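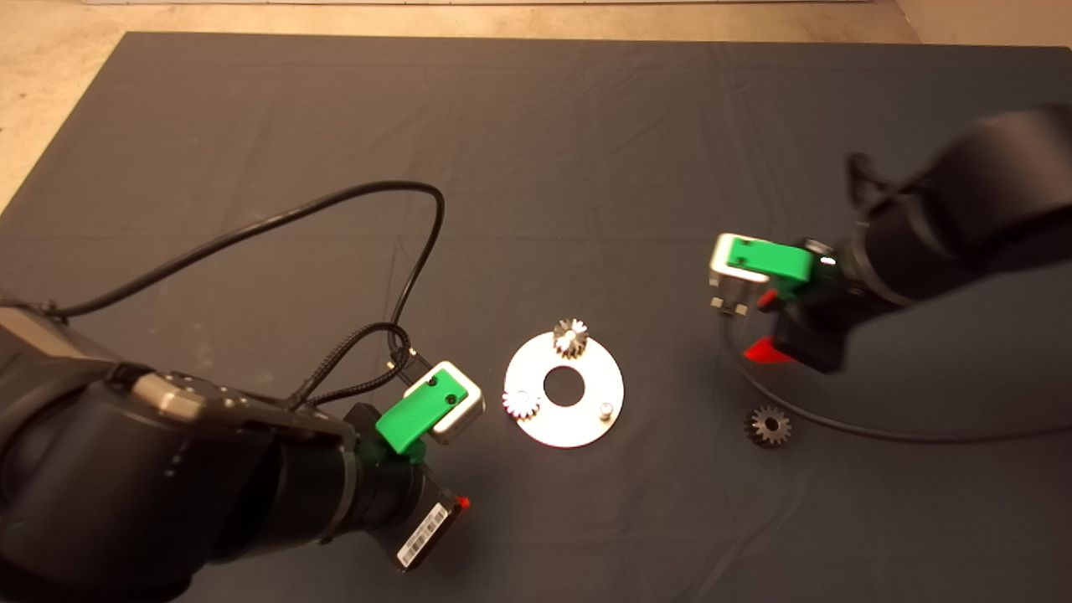 Gear Plate Assembly Moves to the Two-Arm Cell

From January, the small gear plates will be assembled on the two-arm cell at the Flallov site in place of the manual bench. This item covers what the cell does, what stays with the assemblers, and how shifts are affected. Questions on the technical side go to Orestis Raptis in process engineering. Questions on rosters and training go to Miyuki Honda.

What the cell does

The job is the planetary stage of the Tamon reducer. A flat round plate with a center hole carries short posts, and a spur gear goes on each post. The work takes place on a dark gray fabric mat. The mat is soft enough that a dropped gear does not chip a tooth, and it gives a little when a gripper touches down low.

Two black arms work from opposite sides of the plate. Each has a gripper with a green 3D-printed finger block and a metal bracket. The finger blocks are made in the Altent tool room and are treated as a wear part. A set is replaced after 500 plates or when the gripping faces show a visible groove, whichever comes first. Spares are kept in the drawer under the controller.

One arm holds the plate steady while the other picks a gear, lines up the bore with the post, and lowers it. If the gear does not seat, the arm turns it a few degrees and tries again. After three failed tries it lays the gear back on the mat and stops. The light on the controller turns amber and the cell waits for a person.

Trial results

The trial batch was 177 plates. The cell finished all but 15 without help. Of those 15 stops, 8 were on the last gear, where the teeth have to mesh with gears already in place. The rest were pickup errors, mostly gears lying against a cable. Cable routing on both arms will be revised before the cell goes to full shifts. Until then, check that cables are clear of the pickup area before each start.

Cycle time per plate is longer than on the manual bench. The gain is in running through breaks and the first part of the evening, and in fewer hours spent on a task that has produced most of our wrist and thumb complaints.

What changes for assemblers

Placing gears by hand stops being a full-shift job. The assemblers now on the bench move to three duties: loading plates and gears, clearing stops, and the final check. The final check stays entirely manual. Each plate is turned by hand through one full revolution and rejected if there is any tight spot. The cell has no means of feeling this reliably and there is no plan to give it that task.

One assembler per shift is assigned to the cell. The second bench position transfers to Katsaros housing assembly, which has been short since the fall. Pay grades do not change with the transfer. Anyone assigned to the cell completes the operator course first and is signed off by Raptis.

Several people asked during the trial whether stops will be counted against the operator. They will not. The stop log records the gear position, the time, and the cause picked from a list. It does not record who was on shift.

Clearing a stop

1. Wait for the amber light and for both arms to be still.
2. Press hold on the controller and turn the key to manual. Take the key with you.
3. Pick up the loose gear and look at the bore and teeth. Put damaged gears in the red bin.
4. Seat the gear by hand, or leave the post empty and mark the plate for the bench.
5. Check that no cable lies across the plate.
6. Step outside the floor line, return the key to automatic, and press resume.

Do not reach in while the light is green, even if the arms have paused. A pause of several seconds is normal between tries.

Open items

The manual bench stays in place as backup through the first quarter. The bench fixtures will be kept after that, but the second lamp and stool go to Katsaros.

The larger plate is not part of this change. Its gears are too wide for the current finger blocks, and a new set is being drawn up at Altent. Operator course sign-up is on the sheet by the tool crib. Evening shift can take the course at 2:30, before the shift starts, and the time is paid.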